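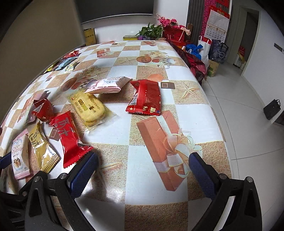

A reader wrote in after my last post to say that a small company has no business buying another small company, least of all one in another country, and that Pramitz should have stuck to selling Gramon scales through a distributor. Fair enough! I've been chewing on that email ever since.

I worked in the Pramitz order office for nine years, and the Stukcombe purchase landed right in the middle of them. We had 60 people. They had 10. On paper it looked like the easiest thing in the world – same kind of customers, same kind of product, and they already had the repair shop we kept saying we'd build one day.

What we hadn't thought about was part numbers. Theirs had letters in the middle, ours didn't, and our system threw out anything with a letter in it. So for most of that first December I was retyping Stukcombe orders by hand (with a ruler held against the screen so I wouldn't skip a line). Their customers were used to getting a call back the same afternoon. Ours were used to waiting 2 days and grumbling. Guess which habit spread first.

Would a distributor have been better? We did try that before, with Barajas, and they were perfectly nice to deal with. But they carried a dozen other lines and we never found out who was buying the scales or why so many came back with the same cracked foot. Once we owned the repair shop, we heard about the foot within a month, and the next batch had a thicker one.

So I'm still on the side of buying, I think, though I'd want somebody from the order office in the room before anything gets signed. I'll dig out my old notes on the price lists for next time – those were a whole other mess, mostly to do with shipping.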